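Home | Local | Business | Schools | Opinion

Kitchen robot gets its open day, mostly on a screen

By the Business Desk
September
12 comments | 41 shares

Ratden opened its doors to the public this month to show what it has been doing with the old Gondard bakery building, and more than 300 people signed up to come look. The exact number on the sheet at the front desk was 308 by mid-afternoon. Most of them, to judge by the talk in the line, had come to see a robot make tea.

They got part of that. The company's project, called Jara, is meant to teach robot arms to handle everyday kitchen jobs. The main demonstration took place in a simulated kitchen shown on a large screen in what used to be the loading area. Visitors sat on folding chairs and watched a computer-made arm go after a computer-made kettle.

Ratden says this is the sensible way to start. A simulated kettle can be dropped all day long and there is no glass to sweep up. The room can be reset in a moment, and the arm can try the same reach again with the kettle moved a little to one side. According to the handout, the Jara software has gone through 647 practice rounds of the kettle task since spring. The handout did not say how many of those went well. Asked from the floor, the presenter said the team was "happy with the trend" and moved on to the next slide.

That was the pattern for much of the session, which ran 25 minutes and felt longer. The questions from the chairs were plain ones. What happens when the kettle is full? What does the arm do if a child walks up to the counter? How much will it cost? The first got an answer of sorts - water is hard to simulate and is "on the list." The second was sent to a later phase of the project. The third was not answered at all.

It is fair to say the kitchen looked good. It looked better than most kitchens in this town, with its marble counter and its stone backsplash, and not a crumb or a dish towel anywhere. A woman in the second row asked whether the robot had ever practiced in a kitchen with mail on the counter and a cat. She got the biggest laugh of the day. She also had a point. A tidy counter with a knife block and a kettle on it is a long way from a weekday breakfast.

Ratden moved into the Gondard building last year with help from Stestora, the regional business fund, and that is the reason some people came with sharper questions. The fund's support was announced with talk of jobs. So far the company lists three full-time openings, all of them for engineers. A spokesperson for the company said more hiring would follow "as the work grows" but would not put a number or a month on it.

The company also says that skills learned in simulation will carry over to real machines. Maybe so. Other people in the field make the same claim, and they also admit the move from screen to counter is where plenty of projects slow down. Real handles are greasy. Real cords get in the way. Visitors who hoped to see a real arm lift a real kettle were told that a live session is planned for a future open day - no date given.

There were some happy customers. The school-age crowd liked a side table where they could steer a simple on-screen gripper with a game controller and try to stack cups. Most of the stacks fell over, and the line for a second turn was longer than the line for the first. Parents seemed glad of the free coffee, which was poured by a person.

Ratden says it will post written answers to the questions it could not get to. We will report on those when they appear. Readers who left a question on the cards by the door should get a reply by email, the company says.

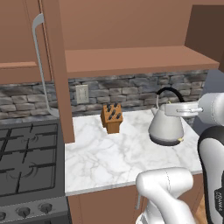

Also at the Gondard building

The parking lot behind the building stays closed to the public while the drains are repaired. Visitors to the upstairs offices should use the side entrance and park on the street. The front door will be locked after 5 p.m. until the work is done.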